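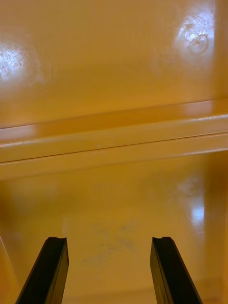

Wrist cam glare – change the camera or change the gripper?

Last updated: 2023-11-16

gearmuncher
OK so I've been going back and forth on this for two weeks and I need other people to yell at me. I'm running the Bilis two-finger (the long flat fingers) with the little wrist camera that ships with the Prernar kit, and the job is reaching into glossy yellow plastic. Every shiny spot blows out to white. The ledge across the middle reads fine to my eye, but the depth estimate wobbles as soon as a glare patch gets anywhere near it.

I have a Khoury camera on loan until the end of the month, global shutter, and it costs 600 more than what I've got. Worth it? Or do I spend the money on the Khoury soft fingers and stop caring exactly where the ledge is?

palletjack_pete
Neither. Put a polarizer on the one you have. A different sensor is still looking at the same reflection.

gearmuncher
Tried film over the lens in October. It knocked down one patch and left the others pretty much alone, and I lost enough light that I had to push the exposure up, so then I had motion blur instead. Maybe I had it rotated wrong?

palletjack_pete
You need film on the light too, crossed with the one on the lens. Lens only gets you maybe half of it, depending on the angle. And if you're running on room lights then yeah, good luck, they come in from everywhere.

sprocketlady
I'm going to disagree with Pete here, sorry! I ran crossed polarizers on a Clindusitz arm for a whole summer and the film on the light kept cooking and going wavy. What fixed it for me was locking the exposure and dropping it way down, then letting the picture look ugly. Auto exposure is terrible inside anything shiny. The black fingers drag the average down, the camera brightens everything up to compensate, and there go your highlights.

gearmuncher
Huh. I do have auto exposure on. I never thought about the fingers being part of the metering.

sprocketlady
They're black and they're right there at the bottom of your view the whole time, so they count every single frame. See if your driver lets you set a metering region that skips them.

nullspace_ned
Keep the rigid fingers, whatever you do about the camera. I had the Khoury soft ones for a while and they're lovely on round stuff, but in a box they flop against the wall and you can't tell where the tip is anymore. With yours you've got squared tips with that small notch in them, easy to find in the image. I'd use that as a reference every time you close.

palletjack_pete
Soft fingers flop if you run them at the wrong pressure. Mine don't.

nullspace_ned
We've had this argument before and I have the same answer, lol. Mine flopped at every pressure in the manual.

gearmuncher
Back with numbers. Locked exposure, lowered it until the white patches shrank to something I could mask, no polarizer. Ran 1,029 reaches overnight on the old camera and had 5 where it lost the ledge completely. I didn't log the auto exposure runs properly so I can't give you a fair before number, but I was stopping it by hand way more often than that.

Khoury camera goes on tonight with the same exposure trick. If it's only a little better I'm sending it back.

sprocketlady
Yay! Wipe the plastic down before you compare them though. There's a grayish smudge right between your fingers and a blotch like that can give a matcher something to grab onto. You want both cameras looking at the same surface.

palletjack_pete
Leave the smudge, it's the only texture on that whole back wall. Still say crossed polarizers.

gearmuncher
I'll do one run each way. Pete, if you've got a part number for film that doesn't go wavy, I'll try that too.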